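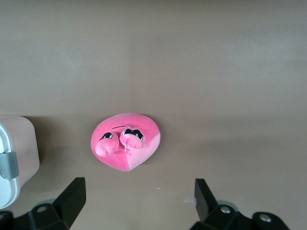

Chraibi

About Rernedora

Rernedora is a shared workshop in Cembridge where members build and repair small robots. We opened in July 2019 with one bench and a drill press. We now have four benches, a laser cutter, two printers and a storage wall that is always too full.

Most of our members have day jobs that have nothing to do with robots. Some come in to finish a kit that got stuck at home. Others want to work on the shared build, and that is what most of this page is about.

The shared build

Our main project is a tabletop arm called Fumis. It picks things up and puts them away. The gripper has two flat black fingers with squared tips, bolted to brackets so that a pair can be swapped with a hex key. We are on the sixth version of the fingers. The earlier ones were printed too thin and bent at the base when they closed on anything firm.

Soft toys have taken up most of our time lately. A block has edges and a fixed width, so the arm can close to a set gap and lift. With a round pink plush lying on its back, paws up against its eyes, there is no edge to aim for, and the fabric gives when the fingers close. Members are working on where to approach from and how far to close. Boxes with latched lids are also on the list, but the latches are a job for next year.

The Fumis log has 189 entries so far. Each one gives the object, the finger version, the approach and what went wrong. It is kept in a binder by the door, and anyone in the shop can read it or add to it.

How the shop runs

We have 37 members. Dues pay for rent, power and common stock such as screws, wire and filament. Motors and controller boards are bought by whoever needs them, unless they are going on Fumis.

Tools stay in the building. If you break something, write it on the whiteboard. The laser cutter and drill press need a short introduction before you use them alone - ask at the front bench and someone will show you.

Projects built at home are welcome here. Bring the whole thing if you can carry it, including the power supply. A lot of the faults we look at are in the supply or the cable.

Joining

New members are taken on when there is shelf space. The next places open in August. Come by on an open evening first, look around, and try driving the arm by hand. You do not need to know how to code or solder, but you do need closed shoes.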